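Taking the bin home with you: a talk with Afaf Bitar

Afaf Bitar makes coffee before she'll talk about anything, and she makes it slowly, so I had a good long look around the Halbridge workshop before we got going. She has been there since the company was a rented garage and a phone number, and she now looks after the Diltis, the bin-picking kit that Halbridge sells to small shops and teaching labs that already have an arm and would like it to do something useful.

"People call up and they're almost embarrassed," she told me, settling in with her cup. "They spent the money on the arm, it waved at the visitors for a month, and now it's got a sheet over it. I love those calls! I want to tell them, sweetheart, you're so close."

The kit is the part that comes after the arm: a two-finger gripper, the brackets, the picking software and a year of somebody like Afaf on the other end of the line. It sells for 2,000 dollars, and yes, I asked whether that was a lot for software and some metal. She laughed and said her brother asks the same thing every Thanksgiving.

I had read the spec sheet on the way over, and it says the current release was tried on 173 household and workshop items. I wondered why they had bothered with so many when most customers are moving one kind of part all day long.

"Because one kind of part is never one kind of part," she said. "There's the bent one, there's the one with tape stuck to it. If you only practice on nice clean blocks, you get software that's very good at blocks. So we go shopping. Arnel comes back from the dollar store with the strangest receipts you ever saw."

Arnel Dalisay, who runs the trials, had been half listening from the next bench and came over at the sound of his name. He is the one who decides what goes in the bin each morning, and he takes it seriously (he keeps a paper notebook, and I was allowed to look but not to photograph it). He likes to put something soft next to something hard and slick, a shaggy duster up against an eggplant, say, and he likes a round scrubber near a wall where the fingers have to come in beside it. 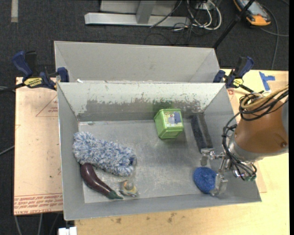 "The corners are where I spend my life," Arnel said. "Anybody can pick from the middle. You get a thing against the wall and now the gripper needs room that isn't there, and the software has to decide if it goes in anyway or leaves it for later. Leaving it for later is fine. I wish more customers believed me about that."

Their longest run so far was at Latier, a parts supplier that had the kit for most of February and logged 1,086 picks with it. Afaf was careful to say that a person stood by for all of them, and that the plastic bags gave everybody trouble. Bags are still on her list, and so is a setup guide that doesn't assume you've done it before. She reckons a first install takes about 2 days, more if you're the sort who likes to read everything, and she said that very kindly while looking at me.

I asked what she would say to someone weighing the Diltis against the larger Beyene package, which does come with its own arm. She thought it over and refilled both our cups.

"If you've got no arm and you want one box to open, go and look at theirs. If you've got one under a sheet, call me first. And have your worst part in your hand when you call, the one everybody hates, so we can talk about that one."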